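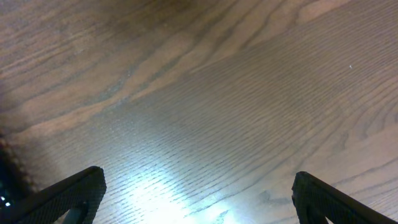

Rillunham Supper Club | Kitchen and Table Team

Print this page | E-mail this page

The Sorting Table, in Pictures

9 August 2026

Every summer I promise to put up a page for the people who like to see where things live when supper isn't being served, and every summer the tomatoes come in and I forget all about it. So I'm doing it now, before the tomatoes! It's a small gallery and a quiet one, with no casseroles in it at all. You'll find the table, a couple of baskets and a plastic spoon, along with rather more words from me than a page of pictures strictly needs. Those of you who have stood next to me at the sink will not be surprised.

The table comes first, as it should. I have wiped it down more times than I could tell you and I still catch myself following the grain with the cloth, up from the lower left and over to the right, where the lines get so fine and close that they look like sand after the tide has gone out. Then they loosen and curl into those long loops. When the light hits it there's a pale, bluish shine in the middle and you can still see the little dark dashes through it. It looks like oak to me, though I've been corrected on wood before and I'm not going to put it in writing any more firmly than that.

We paid $149 for it at Rimkutė, the secondhand place on the Clavbridge road, and I will go on telling people that price until they beg me to stop. It came home in Khalil Semaan's van with two quilts over it and my good umbrella wedged down one side. I got the umbrella back in June, a little bent.

If you're new to the club, the sorting table is where the picnic things go after they've been washed and dried, and before they're packed away. For years we did this on the counter next to the stove, which meant that somebody was always reaching over somebody else with a hot pan, and the spoons went into whichever drawer was open. We lost a great many spoons that way. (Some of them came back in the rhubarb dish that went to Grirnorport and stayed there all winter, but that's another story, and the Grirnorport people have been very nice about it.) 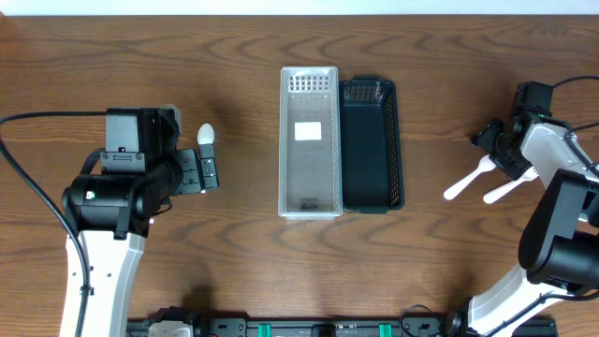

Ott Tamošiūnaitė

Two baskets, side by side, and they very nearly touch. I like them close together like that. If you leave a gap in the middle, things get set down in the gap "just for a second" and then you have a third pile, and a third pile is how we ended up with the drawer none of us will open.

The frosted one on the left is my favorite, and I know you're not supposed to have a favorite basket. You can see the wood faintly through the sides, so it never looks heavy on the table, and it has those little holes up at the far end. The dark green one next to it is a bit shorter and wider at the rim, and in some lights you would swear it was black. I've had more than one helper tell me there isn't any green basket, while looking straight at it. It's green! Take it over to the window and you'll see.

And there's one of our white plastic spoons, bowl end up. We bought them in a box of 700 for the big lawn supper and thought we'd be using them until we were all old and gray. Three hundred people came to that supper, most of them had pie as well as pudding, and you can do that sum for yourselves. They're meant to be thrown away, but they wash up perfectly well if you don't leave them lying in tea, and it seems such a shame to use a thing once. So we wash them, and we sort them, and out they come again the next month.

I should say a word about how we sort, as two of you wrote to ask. The green basket is for what's ready to go back in the cupboard. The frosted one is for anything that wants another look, which might be a spoon with a rough edge, or a fork with a bent tine, or the jam spoons, which always want another look. Khalil would have it the other way around. He says you can see into the frosted one without leaning over, so that's where the finished things ought to go, and I've told him it's a good point and that I'm not changing it.

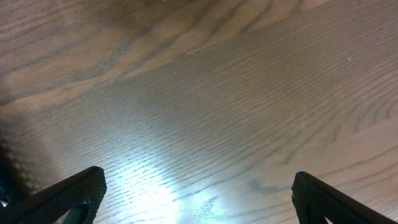
He has been very patient with me on the matter of the oilcloth, too. He gave us a lovely one with lemons on it, and we used it for most of a season, and I did try to love it. But things slide on oilcloth. You put a basket down and it drifts, and the crumbs get under the edge and stay there, and I missed the wood underneath, all those arches and stripes going this way and that. So the lemons have moved to the dessert table, where they look very cheerful, and the sorting table goes bare.

Looking after it is simple enough. A damp cloth, wrung out hard, and then a dry one right behind it. Please don't use the green scrubby side of anything, even on jam. If there's jam, lay the damp cloth over it, go and have your coffee, and it will lift off when you get back. Hot dishes go on the trivets (the hook by the pantry door, left side). Once a year I give it a little oil and we all have to stay off it until the next day, and every year someone puts a hat on it.

The baskets are even less trouble. They can both go in the sink with the dish soap, and an old toothbrush gets into the holes. I used to line them with paper towels, and then it struck me that I was covering up every one of the holes that let the air through, so I quit doing that and everything has dried better ever since. If you're setting up something like this at home, I'd start with the basket and skip the liner. Ours came out of a box of odds and ends from the Clavbridge rummage sale, and I wish I could tell you where to find more like them, but I've looked and I can't.
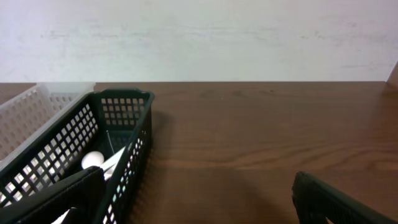 The green basket with a few white things in it, and its pale neighbor just behind.

I'm fond of this one for the little square holes. The white wall shows through the far end and the brown of the table shows through as well, and low down on the right side there's a bluish glint coming through them that I'd never noticed in person, for all the hours I've spent with that basket. It's a pleasant thing to find out that something you handle every week has a pretty side.

People ask me how a club our size goes through so much, and the answer is that we're really not so small anymore. By my kitchen notebook we put out 740 plates of food last season, between the regular suppers and the lawn one, and every plate had something beside it that needed to come back, be washed, and find its way into one basket or the other. I don't mind it one bit. It's the part of the evening when the talking gets good, with the dishwater going down and somebody starting on the last of the pie straight from the tin.

If you'd like to take a turn at the table, come in by the side door about when the coffee comes out and ask for me or for Khalil. Bring an apron if you have one you like; the ones on the hook are all enormous. You'll be handed a towel and told which basket is which, possibly twice, and possibly two different ways, depending on which of us you ask. Go with mine.

More pictures when the tomatoes are done. I've been promised some of the pantry shelves, once I've had a chance to straighten them.

Print this page | E-mail this page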